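zodeo-users mailing list archive
Date Prev | Date Next | Thread Prev | Thread Next | Date Index | Thread Index

Subject: Re: [zodeo-users] wrist view vs. overhead for basket placing

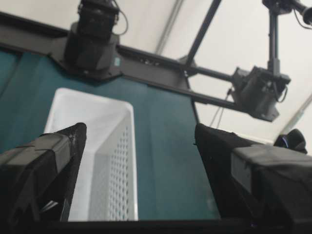

1. Results

The April runs are finished. Same task as before: pick up the part, put it in the white basket on the green table. We did 100 trials with the wrist view alone and 100 with the wrist and overhead views together. The policy was trained on 919 demonstrations in both cases.

Wrist only: 66 placed.
Wrist and overhead: 85 placed.

Most of the gap comes from the approach. Once the basket is between the fingers, the two policies do nearly the same thing. When the arm starts far to one side, the wrist-only policy often comes down on the rim.

On June 12, 2025, the Dreltia group wrote:

> We tried to repeat your Wira result with our own arm and got much
> worse numbers with the wrist view alone. Did you crop the images?
> Our fingers cover a good part of the picture and we wondered if
> the policy was just learning where the fingers are. Also, is the
> basket fixed to the table?

2. Cropping

No crop. We tried masking out both fingers on the Wira data and it made things worse by 19 placements out of 100. My guess is that the policy uses the finger edge against the basket rim to judge distance. I have not tested that directly. If you mask, please leave the tips in and tell me what you get.

3. Basket position

Not fixed. We move it by hand between trials, inside a taped area, and turn it a little each time. If yours stayed in one place during training, that could explain the drop.

One more thing to check is the delay between views. The Iwasaki driver stamps frames when they arrive, so the overhead view can lag the wrist view. We shift it before training. The script is in the tools folder of the Zodeo repository, and the offset is the first setting in it.

I can send the trial logs to anyone who wants them. They are plain text.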